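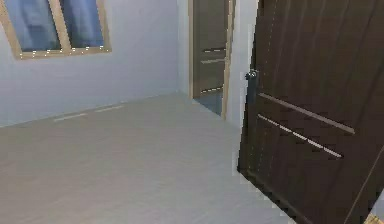
Can a machine do your chores yet? I get asked that at every family dinner, and my answer is still "some of them, badly, if you give it all afternoon." I'd love a better answer by next August, and I'm looking for people to help me get one!

I'm Chaltu Woldemariam and I run the home chores study at Degefa, a small outfit in Bruvevham. We want robots to do the boring stuff: carry laundry down the hall, wipe a counter, put the shoes back where they go. Before any of that they have to get from one room to the next, and doors are a pain. Knobs, levers, doors that stick, doors that swing shut on you halfway through with a basket in your arms. Our software, Trikitz, practices in simulated rooms first. It's had 1,334 practice runs at doors so far and I still wouldn't trust it with my bathroom.

So I need regular folks who do regular chores. You don't need to know a thing about computers (my best tester last time was a retired school bus driver who kept telling the program off, and she was right most of the time).

What you'd do: come in for 2 sessions, an afternoon each. In the first you sit at a screen, steer through our simulated rooms with a game controller, and open and close doors the way you would at home. In the second you watch Trikitz try the same thing and tell us where it does something dumb. Mulugeta Gidey, my partner on this, will be sitting next to you taking notes, and he's very patient.

You should be 18 or older, okay with looking at a screen for a while, and living somewhere you clean yourself, at least now and then. Renters, big families, folks who use a walker or a wheelchair, please do write in. You know things about doors that I don't.

Pay is $223 for both sessions together, plus parking. We're upstairs in the Gemside building and there's an elevator.

To sign up, stop by the Gemside front desk and ask for the Degefa chores form by October 6, 2018. Put down which chore you'd hand over first. Mine's the litter box.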